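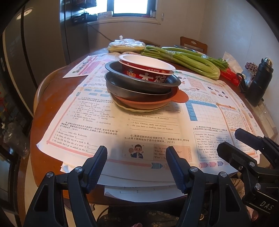
Figure 1. Stacked bowls on a table covered with English worksheets, seen from the hand-held gripper.

Notes for the visit to the Haltness workshop
Course: Introduction to Robot Handling
Prepared by Þórey Lykkegaard, February 5, 2021

Please read these notes before you write your visit report. They follow the order of the demonstration, but I have left out the safety talk, which you have already on a separate sheet.

1. The tool
The gripper has two fingers with textured pads. A person holds it and does the task by hand, and the camera on the tool records from close to the fingers. Wanda Montoya, our host, called this "lending your hand to the robot". In the report please use the term "hand-held demonstration".

2. The stack
Look again at Figure 1. The red noodle bowl is on top, then come two dark gray metal bowls, an orange-brown plastic bowl and a pale yellow plate with a wavy rim. Think about where you would put the fingers for each one. The two metal bowls are nested, so the space between their rims is important. The plastic bowl has a flat tab handle, and the plate gives very little to hold.

3. The surface
Several of you asked if the table should be cleared first. Wanda's answer was no. Paper can slide or fold under a bowl, and printed text makes the edges harder to find in the picture. A system which has only seen clean tables will have trouble in a real kitchen -- this was the main point of her talk.

4. Numbers from the talk
Irnbridge, the group's present collection, has around 4,000 recordings. One operator works for 60 minutes and then rests. Roy Yeoman asked about tired hands, and it is a good question for the report.

5. For your report
Write 4 pages at most. Choose one object from the stack and explain how you would grasp it, from which side, and what could go wrong. Compare your idea with chapter 11 of the reader. You may work in pairs, but each person hands in their own text.

Fitriani Menon has the slides from the talk. Ask her if you missed the second half.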